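机の上のロボットに、どんな約束が必要か

文・Marloes Aerts

私は日本語を勉強して十一年になりますが、「安全」と「安心」の違いを説明しなさいと言われると、今でも少し困ります。安全は測ることができる、安心は測ることができない。日本の先生にはそのように教わりました。小型のロボットアームを使う職場を取材しているあいだ、私は何度もこの二つの言葉を思い出しました。

大きな産業用ロボットには、長い時間をかけて作られた規格があります。ISO 10218という番号を聞いたことのある読者も多いでしょう。人と同じ場所で働く協働ロボットについては、ISO/TS 15066という技術仕様書もあります。日本では労働安全衛生規則があり、ロボットに作業を教える人は特別教育を受けることが必要な場合があります。けれども、机の上に置ける小さなアームを二本並べて、物をつかんだり箱に入れたりする練習をさせる職場では、担当者がよくこう言います。「うちの機械は小さいので、規則のどこに書いてあるのか分かりません。」

その気持ちはよく分かります。モーターの出力が小さい機械は、法律で扱いが変わることもあります。しかし、扱いが変わることと、危険がないことは同じではありません。指をはさめば痛いですし、目の高さで腕が急に動けば、けがをする可能性があります。リスクアセスメントという仕事は、機械の大きさに関係なく、使う人がしなければならないものだと私は考えます。

今回おもに話を聞いたのは、Dernoraという会社の作業チームです。双腕の小型セルを使い、人が操作した動きを記録して、機械に学習させるためのデータを作っています。チームには自分たちで書いた作業基準があり、最初の版は二枚の紙でした。今の版は40ページです。項目の数は117あります。多すぎるのではないかと私が聞くと、責任者は「多すぎます」とすぐに答えました。それで、7月に出す次の版では、項目を減らす予定だそうです。

基準の第一章は、機械の話ではなく、セルの中に置いてよい物の話です。これは私には意外でした。ふつうは非常停止ボタンの位置から始まると思います。責任者の説明によれば、非常停止の章は第二章にあり、そちらは最初の版からほとんど変わっていません。毎回変わるのは中に置く物のほうで、問題もそこから起きることが多かったので、順番を入れかえたということです。

たとえば、つかむ対象の物と、背景として置く物は、作業票の別の欄に書きます。対象の物は、位置も向きも毎回変えます。背景の物は、一つの作業票が終わるまで動かしません。背景の物がアームの届く範囲に入るときは、ぶつかっても割れない物、とがった側が手前を向いていない物を選びます。布を置くときは、グリッパーの指に引っかからないかどうかを、ゆっくりした速度で先に確かめます。

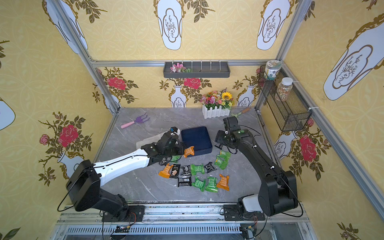 小袋と紺色の箱を中央に置いた双腕セル。奥には造花のプランターと園芸用の小さな道具がある。

壁紙や花まで使うのは、少しぜいたくに見えるかもしれません。しかし、データを作る側から見ると、背景がいつも白い板だけでは困ります。白い板の前でしか仕事を覚えていない機械は、台所や店の棚の前に置かれたとき、うまく働かないおそれがあります。そこで、柄のある壁、光り方の違う包装、形の決まらない袋などをわざと使います。基準を書く人にとっては、ここがむずかしいところです。現場はできるだけ変化がほしい。安全の担当者は、できるだけ変化がないほうがよい。二つの希望は反対の方向を向いています。

Dernoraのチームは、この問題を「変えてよい物の表」で解決しようとしています。表には三つの列があります。作業者が自分で変えてよい物、リーダーに聞いてから変える物、そしてリスクアセスメントをやり直してから変える物です。小袋の種類や置き方は一番目の列に入ります。壁に取りつける棚やかごは二番目です。アームの台座の位置、グリッパーの種類、速度の上限は三番目です。私はこの表を見て、とてもよい考えだと思いました。むずかしい言葉が一つもありません。新しく入った人でも、その日から読めます。

ただし、表にも弱いところがあります。手先に取りつけるカメラの向きを少し直すことは、どの列に入るでしょうか。私が聞いたとき、チームの中で答えが分かれました。一人は一番目だと言い、もう一人は三番目だと言いました。カメラを動かすとケーブルの通り方も変わり、ケーブルが関節の近くで引っぱられることがあるからです。話し合いは二十分続いて、結論は二番目の列になりました。妥協のようにも聞こえますが、あとで記録を見せてもらうと、理由がきちんと書いてありました。私は、結論よりもこの記録のほうに価値があると思います。

ケーブルについては、もう少し書いておきたいと思います。小型アームの事故というと、多くの人は腕がぶつかることを想像します。ところが、Dernoraの記録の中で一番多い報告は、配線に関するものでした。一年間に集めた「ひやり」の報告は188件で、そのうち35件が、ケーブルの引っかかりやコネクターのゆるみでした。けがをした人はいません。しかし、動いている途中で片方の腕だけ電源が切れれば、つかんでいる物は落ちますし、もう一方の腕はそのまま動き続けるかもしれません。今の基準では、始業前に両方の腕を手でゆっくり動かし、配線に余裕があるかどうかを確認します。留め具が一つ外れていたら、その日の作業は始めません。

二本の腕があるセルには、一本のセルにはない約束も必要です。Dernoraでは、中央の部分を「共有の場所」と呼びます。二本の腕が同時に共有の場所に入ってよいのは、作業票にそう書いてあるときだけです。それ以外のときは、一本が外に出てからもう一本が入ります。人が袋を並べ直すときは、二本とも外に出し、停止の状態にして、それから手を入れます。急いでいるとき、片方だけ止めて手を入れたくなるそうです。基準には太い字で「両方」と書いてあります。

別の会社の考え方も聞いてみました。Finiaは食品の包装に関する装置を作る会社です。こちらの基準はもっと短く、そのかわりに教育の時間が長いです。担当のBoonchuさんは、紙に書きすぎると人は読まなくなる、と心配していました。新人は最初の週、アームを操作しません。先輩の横に座り、危ないと思った瞬間に停止ボタンを押す役をします。理由を説明できなくても、押してよいことになっています。押した人をしかってはいけないという決まりもあります。

私はこの決まりが好きです。私の国の職場でも、止めることは勇気がいります。作業が遅れるからです。だれが止めてもよい、と口で言うだけの会社はたくさんあります。Finiaでは、止めた回数を個人の成績に使わないことが、紙に書いてあります。

では、これから小型のロボットを使い始める会社は、どこから手をつけたらよいでしょうか。規格の本を全部読んでから始めるのは、現実には大変です。Istovという研究グループの人たちは、まず一日の作業をそのまま書き出すことを勧めていました。電源を入れる、物を並べる、動かす、止める、物を取り出す、片づける。そして、それぞれの行の横に、手がどこにあるかを書きます。機械がどこにあるかではなく、人の手の位置です。私も自分で試してみましたが、思ったより時間がかかりました。片づけの行がとくにむずかしかったです。作業が終わったと思った瞬間、人は注意を忘れやすくなりますが、電源はまだ入っているかもしれません。

書き出した紙ができたら、規格の本を開きます。そのときには、どの章を読む必要があるか、前よりもよく見えるはずです。分からないところは、機械を売った会社に質問してください。説明書に書いてある使い方と、自分の職場の使い方が違う場合は、とくに早く聞いたほうがよいと思います。買った部品を組み合わせて一つのセルを作ったとき、全体の安全をだれが確認するのか。この質問に、すぐに答えられない会社がまだあります。

取材の最後の日、Dernoraの責任者は、次の版の下書きを見せてくれました。赤いペンの線がたくさん引いてあり、第一章の題名も変わっていました。前の題名は「設置物の管理」です。新しい題名は「中に何を置くか」でした。

（2022年5月14日）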